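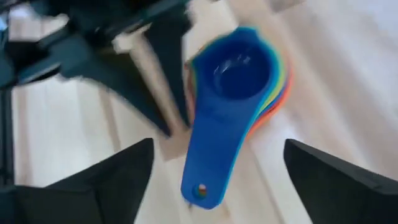
**台所の道具**

# 重ねておく、色の計量カップ

引き出しを開けると、まず青が目に入る。その下から緑、黄、橙、赤の縁が少しずつずれてのぞいていて、きちんと揃えてしまったつもりでも、次に開けるとたいてい虹のようにほどけている。プラスチックの計量カップというのは、台所の中でもかなり気楽な顔をした道具だと思う。

わが家に来たのは引っ越しの年の八月で、駅裏の雑貨店「ティツカ」で見つけた。同じ棚には2,330円のステンレスのセットも並んでいて、ずいぶん長いこと迷ったのだけれど、結局は色のあるほうを抱えて帰った。朝のぼんやりした頭でも「今日は青」と手が動くのが、使ってみると本当にありがたいのだ(目盛りの小さな字が、年々読みにくくなってきたこともある)。

粉をはかるときは、袋に直接つっこまず、スプーンでふんわり入れて、ナイフの背ですっと平らにならす。母はカップの底をとんとん台に打ちつける人で、同じレシピなのに母のパンケーキだけがどっしりと重かった。あれはあれで、バターをたっぷりのせるとおいしかったけれど。

柄の先に穴があるから、壁に掛けてもいい。一度フックを買ってきて並べてみたこともある。見た目はたいへん可愛らしかったのに、コンロに近いせいで油がつき、毎週洗うのが面倒になって、半月で引き出しに戻した。いまは木の台に重ねたまま出しておく日も多い。明るい色の木には、この濃い青がよく映える。

愛用している菓子の本『エヴァの焼き菓子帖』は、もう15年以上のつきあいになる。19ページのにんじんケーキのところだけ紙が波打っていて、粉の跡まで残っている。週末にまた焼くつもりで、くるみを400グラム買ってきた。どう考えても多いので、余りは蜂蜜に漬けて、ヨーグルトにのせようと思う。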